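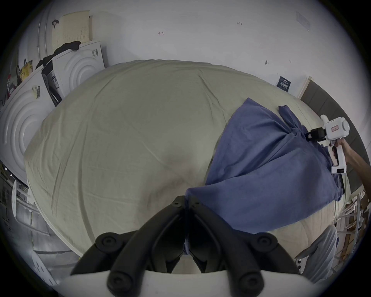

Changing and Washing Bed Linen

Most of the trouble people have with bed linen comes from the washer and the cupboard. The tips on this page come from readers and from our own laundry room. Check the care label first and go by that if it disagrees with us.

Washing

Wash new sheets before you use them. There is often a finish on the cloth that makes it feel stiff, and one wash takes most of it off.

Button or zip the duvet cover before it goes in the machine. An open cover swallows the pillowcases and you end up with a wet ball that will not spin properly.

Everyday cotton does fine at 40 degrees Celsius if your machine is marked that way, or on the warm setting if it isn't. Keep dark covers apart from pale sheets for the first few washes.

Leave out the fabric softener. It builds up on cotton over time, and towels suffer from it even more than sheets do.

Drying

Shake each piece out hard when it comes from the washer. Arlindo Guimarães wrote to say he stops the dryer halfway, pulls the fitted sheet out of its knot and starts it again. We tried it and the corners came out dry for once.

On a line, hang sheets by the hem with a few inches folded over, and put the pegs near the ends. Take them down while they are very slightly damp if you plan to iron.

Putting the cover on

Turn the cover inside out and lay it on the bed with the opening at the foot. Reach in and take hold of the two far corners. Grab the top corners of the duvet through the cloth, then flip the cover down over your hands and shake. Tie or clip the corners if your cover has ties. Close the opening last.

A short person with a king-size duvet will find it easier to do one corner at a time and walk around the bed.

Fitted sheets that creep

If a fitted sheet pops off at night, measure the mattress from seam to seam, including any topper. Many sheets are cut too shallow for a thick mattress. Elastic straps across the underside of the corners will hold a loose one. Start with the corner that is hardest to reach – usually the one by the wall. 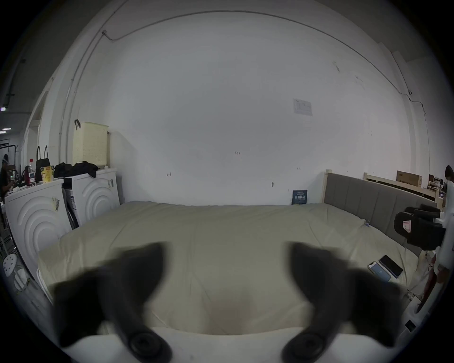
BEDROOM: HEADBOARDS AND DUVETS

Vacuum a fabric headboard with the brush attachment when you change the sheets, and go down into the seams. For hair oil marks, use a cloth wrung out in lukewarm water with a drop of dish soap. Test it low down first, where the pillows hide it. Wood trim needs only a dry cloth.

Air the duvet for an hour with the window open before you make the bed. Down and synthetic fillings both hold moisture from the night.

Valquíria Marinho asks how many sets of sheets to keep. We keep 3 per bed: one on, one in the wash and one in the cupboard. Fold each set and store it inside one of its own pillowcases. Put clean sets at the bottom of the pile and take from the top.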